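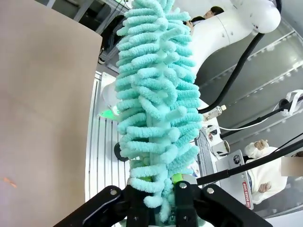
Dusting Day at Gultport: The Little Shelf Gallery

Sat 15 February

I love a shelf that sits out on a table where everyone can see it, and I love dusting one even more! The little two-board rack at our Gultport space has been a favorite of mine ever since it came over from the Kowalczyk Street room in November, and it finally gets a gallery of its own. Fluffy turquoise duster, pen holder, a few bright bits and pieces. What more could you want on a Saturday?

The duster first. It's chenille, a gorgeous minty turquoise, all thick fuzzy loops like a very cheerful caterpillar. I've owned feather ones and I've owned the flat kind with the refill pads, and I keep coming back to these because the loops get into corners so nicely (and you can throw the head in the wash, if yours comes off the handle). Mine at home is on its fourth winter and still as fluffy as ever.

Now the pen holder, which is black wire mesh. I'm a big fan of mesh for pens, but it does collect lint in all those tiny squares, so it gets special treatment from me: pens out, quick shake over the trash can, then

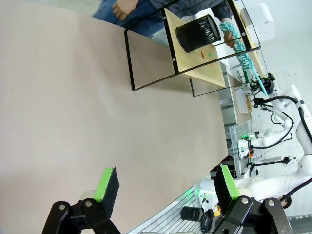 a soft brush around the inside, working from the rim down. An old toothbrush is perfect for this. If the bottom has gone gray I run the whole cup under the tap and leave it upside down on a towel overnight. Our Plilix newsletter readers sent in 103 dusting tips last fall, and the toothbrush was far and away the most popular. I was so pleased, I've been saying it for years!

Back to the duster for a moment, handle and all.
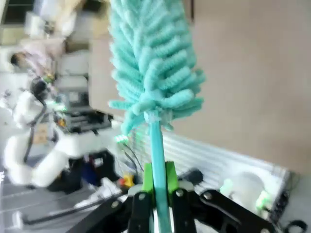 Slender teal handle, big fluffy head. The best color in the building!

And then the shelf itself, which I could go on about all day. Black metal loops at the sides, two honey-colored wooden boards, no back panel. Open shelves like this are a treat to clean, you can come at them from either side and never have to reach blindly into a corner. I always start on the upper board and finish on the lower one, then

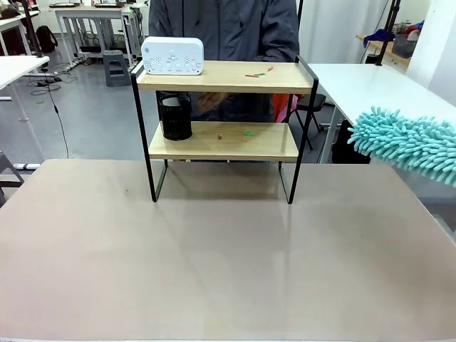
wipe the tabletop last with a barely damp cloth. Small things come off the boards before I start and go into a saucer, especially the tiny orange and green ones, which love to roll away on me. Ten minutes is plenty for the whole job, with time left over to put the kettle on.

Next gallery: the Grolus cabinet, all 10 drawers of it. Bring a toothbrush!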